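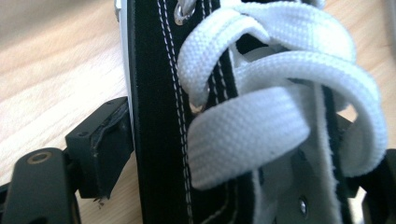 Wanted: Craft Session Leader, Ages 4 to 7

Bradden Homeschool Co-op is looking for one patient adult to run our afternoon craft table from December. The pay is $19 an hour, plus all the dried glue you can peel off your own elbows.

What you'll do

Plan one project a week that small hands can finish in 40 minutes – lacing cards, sock puppets, paper plate owls. Cut things out beforehand. Cut them out again when somebody sits on them. Help with shoelaces, which are not in the job title but are most of the job.

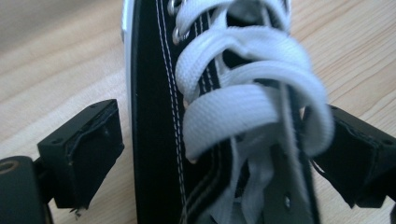

Black canvas, white laces.

What we'd like

Experience with young kids, your own or other people's. A background check (we pay). A relaxed view of glitter. Teaching credentials are welcome, though Wilmer Castaño ran the table for three years on a degree in geology and the kids still ask for him.

We supply paper, paint, and a closet holding 1775 popsicle sticks. Please use them.

To apply, send a short note and one project idea to Treasa Ó Conaill at the Bradden front desk. Drop-ins are fine after 3 p.m. – knock loudly.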